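How to sort out a drawer of felt-tip markers (and which advice to ignore)

Posted 5/5/24 by Kayode Jibrin

Every household with a kid or a craft habit ends up with a pile of markers, half of them useless, and every website has a miracle fix for the useless half.
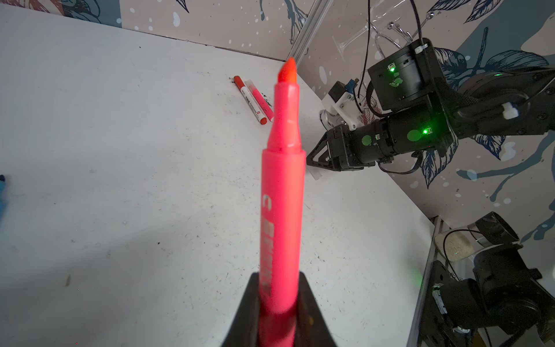 I've tried most of the fixes. A couple are decent. The rest are a good way to ruin a tablecloth. What follows is what I do now, twice a year, and it takes 41 minutes if I don't get distracted testing the purples.

What you need

Scrap paper, and plenty of it
A damp cloth and a dry one
A shallow saucer of warm water
Old newspaper, or a table you've already given up on
Two containers, one for keepers and one for maybes
A bin

You don't need a marker revival kit. Lawal Isah lent me one made by Pideo, and as far as I could tell it was a small bottle of water with a dropper and a very confident label.

Step 1: Empty everything out

Tip the lot onto the table. Check pencil cases, coat pockets and the bottom of the school bag as well. Put caps back on anything that's missing one before you do anything else, even if the colours don't match. A wrong cap that clicks shut is better than the right one lost under the couch.

If a cap goes on loosely, it doesn't count. Push it until you feel it catch. Some brands barely catch at all, and I've stopped buying those.

Step 2: Scribble test

Take one marker at a time, pull the cap and draw a line the length of the page. Then scribble a patch the size of a stamp. The line on its own will fool you, as plenty of dying markers can manage one good stroke and then fade to nothing on the second.

Full colour all the way goes in the keepers. Streaky or pale goes in the maybes. Nothing at all also goes in the maybes, for now. While you're there, look at the tip. If it's gone furry or been shoved back into the barrel, skip the rest of these steps and bin it. I've seen people trim a furry tip with scissors. It works for a day.

Don't judge a colour by its barrel or its cap either. Pinks, reds and oranges are the worst for this – the plastic says one thing and the paper says another. Go by the scribble and regroup them afterwards.

Step 3: Try the maybes with water

This only applies to washable, water-based markers. If it smells strongly of solvent or says permanent, water will do nothing for it.

Dip just the tip in the warm water for 6 seconds. Blot it on the dry cloth, put the cap on firmly and lay the marker flat. Leave it for 22 hours or so the instructions in the Pideo kit claimed, though overnight has been just as good at my place. Then scribble again.

Be realistic here. You're loosening dried ink at the tip, and you aren't putting any new ink in. A marker that was left uncapped for an afternoon has a fair chance. One that's been coloured dry is finished, and soaking it longer gets you a marker that writes in faintly tinted water. It also leaves the saucer an interesting colour, so don't use a good one.

What about standing them tip down in a jar? People swear by it. I did it for the whole of August and couldn't see any difference, except that one leaked into its cap. Flat is fine.

Step 4: Deal with the table

Dots and smudges are part of the job. On a sealed white surface, start with the damp cloth and a drop of dish soap. If that leaves a shadow, try a bit of rubbing alcohol on a corner where it won't show, and wait before doing the rest. Leave the toothpaste trick alone. It's a mild abrasive, so it can dull the finish and leave you with a scuffed patch where the stain used to be. Old scratches hold ink more stubbornly than smooth areas, and I've made my peace with a few of mine.

Wallpaper is another matter. Unless yours is sold as washable, dab at it with a barely damp cloth and stop there.

Step 5: Put the keepers away

Lay them flat in a shallow tray or a drawer. I had a Jurusari rotating stand, which looked great and held every marker upright until somebody spun it.

Dead markers usually can't go in the household recycling. Some stationery shops take them back. Mine on Drutport Road does, but ask first.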